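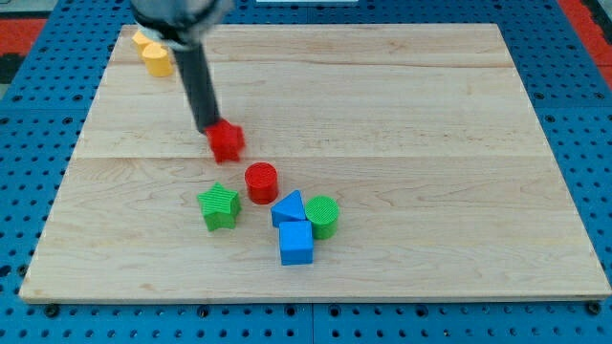 Por fin subo las fotos de las piezas. Prometidas desde enero, ya lo sé. Son los juegos de formas de la sala pequeña de Doltum, los de siempre, los que todo el mundo ha tenido en las manos alguna vez. Dos juegos mezclados, el Werutel y el Beneck, y una tabla de madera clara que va con todo. La estrella roja es mi favorita, lo digo ya. Y el cilindro rojo con los circulitos finos marcados en la cara de arriba, que pasas el dedo y suena. Los dos amarillos, al fondo, aparte del grupo, como les corresponde: de esos hablo luego.

Texto rápido porque mañana salgo de viaje. Si veis algo mal puesto, me escribís y lo cambio a la vuelta.

Galería: piezas, tabla, cajas
19 de julio de 2022

La tabla
Tablones claros, veta muy fina, las juntas se ven si te fijas. Canto limpio. Le pasé un trapo y nada más, no la quiero barnizar. Ulla dice que aceite. Ya veremos.

La tabla, otra vez
De canto. Salió torcida la foto pero se aprecia el grosor.

El azul de debajo
Tablero perforado. Muy cómodo, la madera encima resalta muchisimo. Antes usábamos un mantel de cuadros y no había manera de encontrar las piezas pequeñas.

La estrella
Roja. Rueda fatal, se apila peor, y es la primera que desaparece de la caja. Apareció una vez dentro de una bota.

Los amarillos
Dos cilindros que no son exactamente del mismo amarillo. Uno más dorado. El otro más pálido, yo creo que viene del juego Beneck y el dorado del Werutel, pero Ingegerd opina justo lo contrario. Los guardamos juntos y ya está.

Cilindro rojo
De pie, que es como aguanta. La cara de arriba con sus rayitas en círculo. Tumbado se va rodando hasta el radiador.

Caja Werutel
La tapa tiene la esquina rota, pegada con cinta. Sigue cerrando. Dentro un papel con el precio, 172 coronas, ni idea de qué año.

Caja Beneck
La más grande. Pagué 379 en el rastro de Strand y me pareció carísimo, luego vi que venía completa y se me pasó. Cartón bueno, del que no se abomba.

Interior de la caja
Separadores de cartulina que hizo Ulla Eklund un domingo de lluvia. Una forma por hueco. Funciona si la gente respeta los huecos, claro.

El papelito de las formas
Dibujos a lápiz de cada pieza, para saber qué falta sin vaciarlo todo. La letra es de Ingegerd Amundsen. Lo que pone abajo a la derecha es "preguntar por el triangulo", seguimos sin preguntar.

Clasificando por color
El método rápido. Rojos con rojos, amarillos con amarillos. Dura poco.

Clasificando por forma
El método de Ingegerd. Se tarda el doble y luego es una gloria sacar cualquier cosa. Con este nos quedamos, de momento.

Torre
Récord de la tarde. Se vino abajo casi 2 segundos después de la foto, hay testigos.

Torre, base
Detalle. Lo ancho abajo, cilindros en medio, la estrella nunca. O arriba del todo, si te sientes valiente.

Piezas en remojo
Agua tibia y una gota de jabón, nada de estropajo. Bien escurridas y a secar en un paño. Las del juego Beneck no las mojo, solo trapo húmedo, les tengo miedo.

Secando
El paño de rayas de la cocina. Sí, el bueno. Ya lo he lavado.

Estante
Segunda balda empezando por abajo, al lado de los puzles. La tabla va de pie detrás de las cajas, por favor, no tumbada encima, que luego las tapas ceden.

Etiquetas nuevas
Provisionales. Letra mía, se nota. Ulla ha prometido unas decentes.

Y hasta ahí las fotos. Tengo más de la tabla pero son todas iguales.

Cosas sueltas que me habéis preguntado:

Se pueden coger prestadas? La caja Werutel sí, una semana. La Beneck se usa en la sala.

Falta alguna pieza? El triangulo, ver arriba. Si está en vuestra casa, debajo de un sofá o en una mochila, lo dejáis en el buzón y no digo nada.

De qué marca es la tabla? De ninguna que yo sepa, no trae sello. Estaba ya en Doltum cuando llegué.

Más fotos cuando vuelva, toca el turno de los puzles y el dominó grande. Si alguien tiene fotos viejas de la sala con los juegos, que me las mande, las antiguas sobre todo.

Volver a galerías | Siguiente: telas y cojines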